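25 January 2023

Open afternoon at Prelton, server cell. 12 visitors from Zekon, in two groups. Elis ran the arm, I kept the log. Task shown: approach to the CPU socket lever on the Dell board, memory slots either side left alone.

First group saw the approach at 83 mm/s, second at half that. Lighting not changed between groups. Glare on the middle of the board again, same as in September.

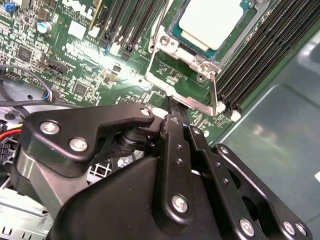

Does the cell need a new calibration for every board?
One calibration per chassis type is enough, and a board swap within the type only needs the two-point check.

Anselmo Vasconcelos asked for the force log from the lever approach. Run 179, to be exported with the timestamps left in. He also wants the Matonon fingertips tried against the present ones.

Open: diffuser for the overhead lamp. Recheck screw torque on the finger links before the next visit. Elis has the key to the chassis rack.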